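Teaching the Ivel Arm by Remote Control
Student project report, 30 Oct 2025

When we picked this project back in September, we honestly thought the teaching part would be the easy bit (you move your hand, the robot hand moves too, and everybody goes home happy!). It took a good deal longer than that. We worked in the Parwood simulator, with headset controllers steering the arms, and the job was moving parcels between conveyors in a made-up warehouse.

Our first 16 demonstrations were pretty shaky, and we threw out 5 of them after the hand went through a rail. Once we slowed down and practiced turning the wrist before reaching, things went a lot more smoothly, and we ended up with 486 demonstrations we were willing to keep. Each one was trimmed to 3000 time steps at most, so a long pause in the middle counted against us.

The hardest thing to judge was depth. The rollers all slant different ways depending on where you look from, and we kept stopping short of them or coming in too low, so we started lining the hand up with the blue rails first and working inward from there.

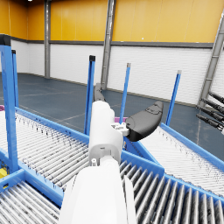 Why not just program the path by hand?
A fixed path works only when every parcel starts in the same spot, and ours were placed at random, so we needed examples with plenty of variety in them.

We still want to try the same recordings with slower playback, and to let a few classmates who have never used the controllers record a set of their own.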